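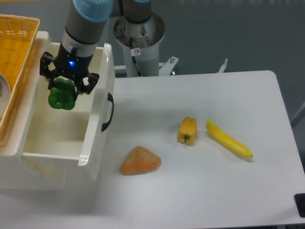

Green pepper over the white bin.

Gurkeden Recipe Cards - README

Print this page | E-mail this page

Gurkeden is a set of 173 home recipes from the town of Skurnport, typed from handwritten cards and kept as plain text. Athina Rallis collected the cards and I did the typing and the checking. Current version: Bravo, April 10, 2026. The older version was called Tudau and should not be used any more, as many oven temperatures in it were wrong.

## What is inside

- cards/ - one text file for each recipe
- words.txt - local words with their meaning in English
- changes.txt - what was corrected after Tudau

Every card has a title, the ingredients, the steps and a line for notes. The notes are copied as they were written, also when they disagree with the recipe. On the card for stuffed peppers the recipe says 200 degrees and the note says "less, if your oven is like mine". I left both.

## Measures

Weights are in grams and oven temperatures in Celsius. Where the card says "a cup" I kept the cup, because the families did not use the same one. Spoons are level if nothing else is written. For 12 cards the amount of salt is missing and the field is marked with a question mark. Please do not fill it with a guess.

## Known problems

- The cards for plum cake and for plum bread have the same title. They are different recipes.
- 2 cards are without a cooking time.
- The pickles are sorted under "July" and not under "vegetables". It was like this in the box and I did not change it.
- Some words could not be read. They are written as [unclear].

The pickle recipes are given as the families made them and were not tested for long storage - if you want to keep jars over the winter, please follow a modern guide for this.

## Use

You may copy, cook and print the cards freely. If you publish one, please name Gurkeden and keep the family name that stands at the bottom of the card.

Corrections go to Hefin Hopkin. Please give the file name and the line, and say if you have seen the original card.

Shares: 2 | Comments: 0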